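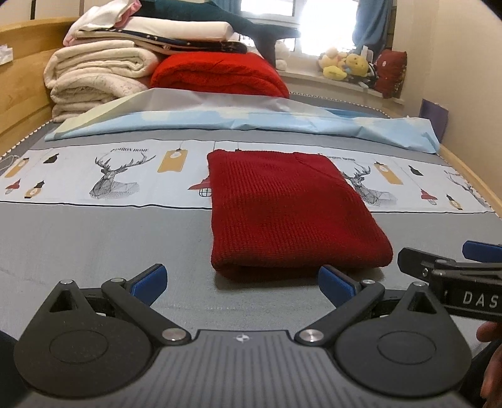

4.2 The open day

We opened the Pirnach rooms to visitors in March, and I will admit we had hoped for 30 people and were very happy (if a little short of chairs) to see 151 come through the door. Reiko Murakami showed how a folded garment is picked up with the hand-held gripper, and then let anyone who liked have a go.

Figure 3. Folded knitwear on a patterned cloth, with the gripper in the foreground.

Children mostly went for the thick folded edge; their parents fussed over the ribbing.

Related articles
Soft Goods at Home: Notes from Clegg
Plinell and the 200 Towels

This site uses cookies. Accept | Settings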